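Progress report to Hallo, second period: upkeep of the kitchen cell at Konddale

In this period we worked mostly on the wrist camera and the gripper of the arm. The kitchen itself we left as it was, with the same marble counter and the same dark faucet, because our reference views depend on them.

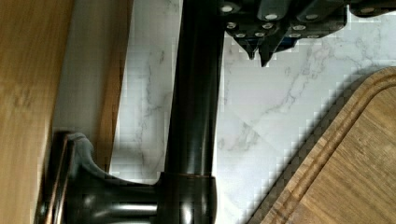 *By the maintenance engineer, Ó Gríofa workshop, Konddale. July 10, 2018*

**Wrist camera.** The bracket had two worn screws and we changed them. After that we repeated the calibration with 188 views. Four views were rejected by the software and taken again. The wrist images still show compression marks near edges, and this point stays open with Fovach, who supply the camera link. 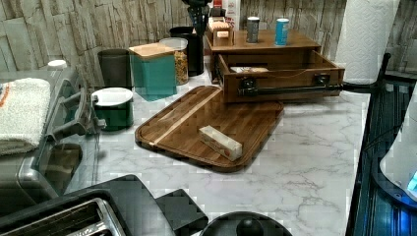

**Counter layout.** We keep one written list of positions for the cutting board, the drawer organizer and the canisters. The operator compares the counter with the list before every session. It costs roughly 4 minutes and we consider it well spent.

**Drawer task.** The arm has to come down in front of the organizer with little free space for the gripper. 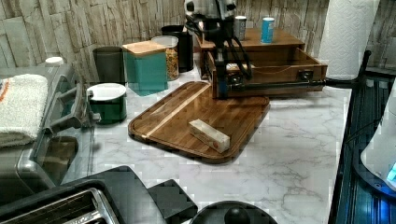 We lowered the closing force one step and reduced the approach speed. The cables on the arm got new ties, with more slack at the elbow. We also set a service interval of 200 cycles, when the joints are cleaned and each screw of the gripper is checked by hand.

**Gripper.** Both fingertips were removed, cleaned and aligned again. A spare pair is ordered from Fovach but did not arrive yet.
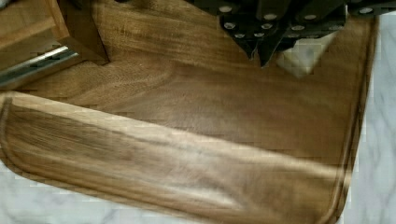 **Ó Gríofa workshop**
Maintenance engineer, kitchen cell

For the rest of July we plan the following:

- mount the spare fingertips when they come
- test a shorter camera cable
- send Hallo the cost table for spare parts

We ask for no change in the budget. If the spare fingertips are delayed again, we would like to move the second drawer test to the next period.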